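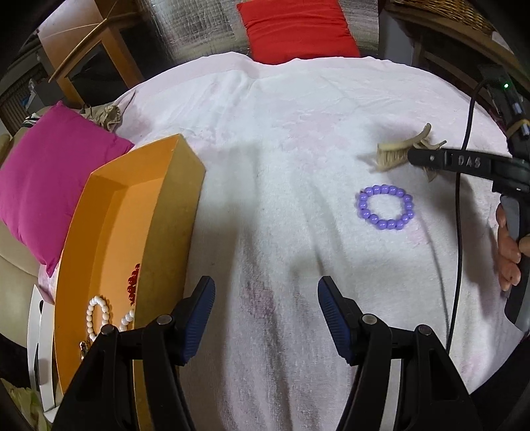 Bead Sorting at Darkdale — Gallery

Notes on the tray-and-towel setup used for clearing out a mixed jewelry box. Terry cloth stops round beads from rolling, and an old towel is good enough; stains make no difference to the work. Keep one color group per tray.

1. Tray and towel
Orange tray with raised walls, set diagonally on white terry. White pearl-like strand with a small metal clasp, short dark red strand beside it. The lavender-purple bracelet is on the towel, laid flat as a closed ring — uniform round beads, glossy finish.

Storage after sorting: closed bracelets go flat, in 2 layers at most, with tissue between. Clasped strands are fastened before they go in the box. Loose beads are bagged by size. The Darkdale box held 300 loose beads on top of the finished pieces, and these are listed separately under Orari.

Comments (3)

beadbox_fu: What pile height on the towel? Mine snags on clasps.

Stilanex: Short loop is better. Clasps catch on anything deep — close them first.

mossgate: I use a felt mat for seed beads and terry for 6 mm and up. Works fine.

Contact | © Stilanex | Back to top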